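Does local radio still sell anything for a small shop?

Efthymia Margaritis
I run a household goods shop and a rep from Wedard wants $800 for two weeks of spots on the morning show. He says listeners "engage" with the brand. I asked what that meant in sales and got a chart with no numbers on it. Has anyone here bought radio for a store this size and seen it move product?

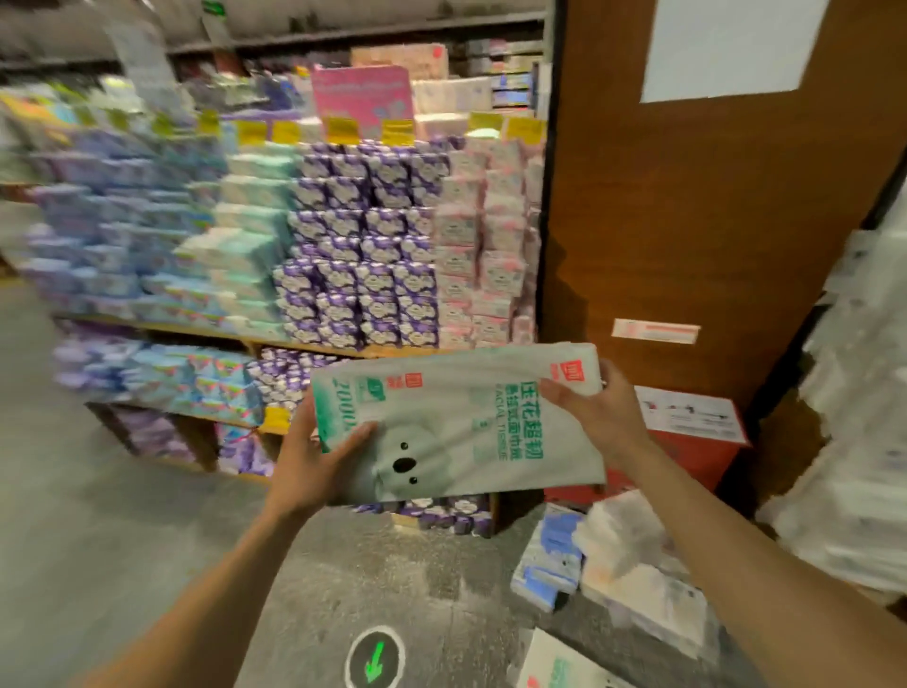

Wenceslao Orozco
Ask him how many of those listeners live close enough to drive to you. I bought a package like that in August and my register looked the same as July. The rep said it was building awareness, which I can't deposit. If you do go ahead, advertise one item with one price and count what sells. Something plain works, say a soft pack of tissues with a koala face on the wrapper, where a person can walk in and ask for "the koala ones." Don't let them write you a spot about your values. And get the air times in writing, or half of them will run at 2 a.m.

Magdalini Kouris
radio is dead, do flyers

Vangelis Vrettos
Flyers aren't much better. We printed 1,000 for Katsaros and got about 9 back at the counter, coupon and all. I'd offer the rep half the money for one week and see how fast he says yes. If it's fast, the price was never real. Also check whether your supplier has co-op ad money. Most shops never ask, and I don't trust any campaign I have to pay for alone.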